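3. Why people hold on to old desktop computers

3.1 The households and what they kept

The survey went out in June to every address in the Londell district, and we were pleased, and a little humbled, by how kindly it was received. In all 288 households sent back a completed form, many of them with long notes in the margins, and of these 70 told us that they still had at least one desktop computer in the home that was no longer switched on from one month to the next. Figure 2 shows the inside of a desktop tower.
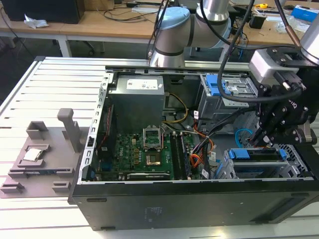
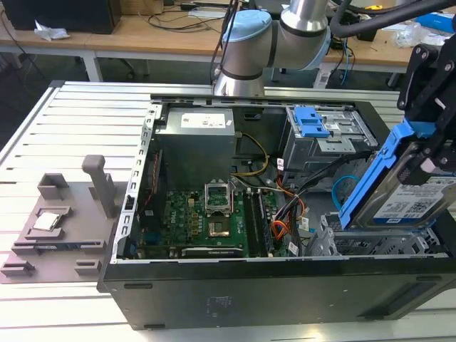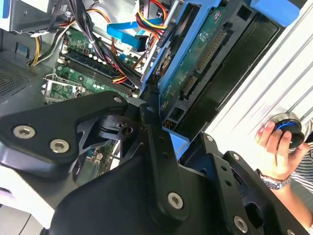 Figure 2. Open desktop computer towers of the general kind discussed in this section.

We had gone in expecting that the chief reason for keeping a machine would be money, in the sense that people would hope to sell it one day, or would feel that something which had cost so much ought not to be given away. A few did say so. But the answer that came back most often, and in the most varied and touching words, was to do with what might still be stored inside. People spoke of wedding photographs, of a late father's letters, of school essays and half-finished novels, and they spoke of them as one might of a box in the loft which one fully intends to go through when there is a wet weekend — and the wet weekends come and go, as they do for all of us.

It is worth dwelling on how little certainty there was in these replies. Of the 70 households with an unused desktop, only 13 could say with confidence what files were on it. The rest had an idea, or a hope, or in one case a firm family disagreement that was set out for us over two sides of paper in two different hands. We take this to mean that the value of the stored machine lies at least partly in the chance that it holds something, and that a council leaflet which simply tells people to bring their old equipment to the tip is speaking to quite a different worry from the one they have.

3.2 The Getow collection days

A second strand of the work looked at what happened when help was offered. The Getow collection days, which were run in the church hall and later in the old library building at Mathebula Road, allowed people to bring a machine and have its files copied before it was handed over. We sat in on these sessions with a flask and a notebook, and spoke at length with 16 of the people who came.

Almost all of them told us that they had passed the ordinary recycling point many times and had never thought of stopping. Several had come with a neighbour, and the talk in the queue was a good deal more about grandchildren and bus routes than about computers. We mention this because earlier writing on household waste, including our own report for the Gimeo project, tends to treat the decision to part with a thing as something one person makes alone at the kitchen table. What we heard was slower and more sociable than that, and it often took a second visit before the machine was left behind.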